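Zarkell Tabletop Flower Set: Data Card

Version 2
September 2020
Maintained by the Plusia Household Activities Group
Contact: Clodagh Cronin

Summary

The Zarkell Tabletop Flower Set records small flower-handling tasks carried out at ordinary tables in shared workplaces. It is intended for the study of everyday tidying and arranging: laying out cut stems, placing greenery in a glass, clearing leaves, and returning a table to general use. The set contains 105 sessions recorded at two sites, Carilport and Mulligan.

Scope of the activity

Each session concerns one table and the items placed on it. The participant receives a bunch of cut flowers and a drinking glass or small vase, and is asked to arrange the flowers in whatever manner seems suitable. No model arrangement is supplied. Participants may shorten stems, remove lower leaves, or divide the bunch between containers if more than one is available.

Personal items left on the table by staff were not removed before recording. Users of the set should expect cases, cups, papers and similar belongings to appear beside the flowers, and should treat them as part of the working surface.

Settings

Tables differ in size, finish and location. Some stand in closed meeting rooms and others in open areas where regular work continues nearby. Furniture was left where staff had placed it, including desk chairs, side tables and waste bins. A table was excluded only if it was unstable or if its use would have blocked a fire route.

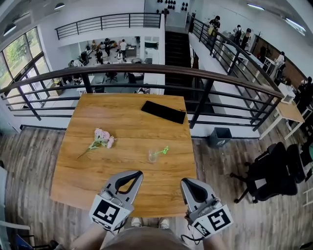
Why are some of the flowers laid on the table and not in water?

Sessions may begin with the bunch lying flat so that choosing and lifting individual stems forms part of the recorded task.

Materials

Flowers were selected for firm stems and good tolerance of handling. Carnations and similar varieties were preferred. Roses with thorns, lilies and any flower with heavy pollen were not used. Sprigs of plain greenery were supplied separately, and a session may include greenery alone.

Containers were taken from the kitchen supplies of each site. They hold no more than 200 ml and have no handles. A container with a chip or crack was withdrawn and was not replaced during the same session. Small glasses can tip under long stems, and this outcome is retained in the set when it occurs.

Annotation

Every session carries a short written account of the task and a list of steps in order. There are 12 step labels:

pick up stem
put down stem
turn stem
trim stem
remove leaf
insert in container
take from container
move container
pour water
wipe surface
discard waste
no activity

The label "move container" applies only when the base of the container changes position on the table. Turning a glass in place is recorded under "no activity" unless a stem is also being adjusted, in which case "turn stem" takes priority. Flower type is recorded by general appearance and has not been checked by a botanist.

Known limitations

Pink and white flowers are more common than other colors. Yellow flowers appear only in the Mulligan sessions. Wilted stems were replaced at the start of each recording day, so the set is of limited value for the study of flower condition or care over time.

Access and corrections

The set is available to registered research users on written request. Corrections to step labels should cite the session number and the label concerned. Accepted corrections are entered in the change log and included in the next version.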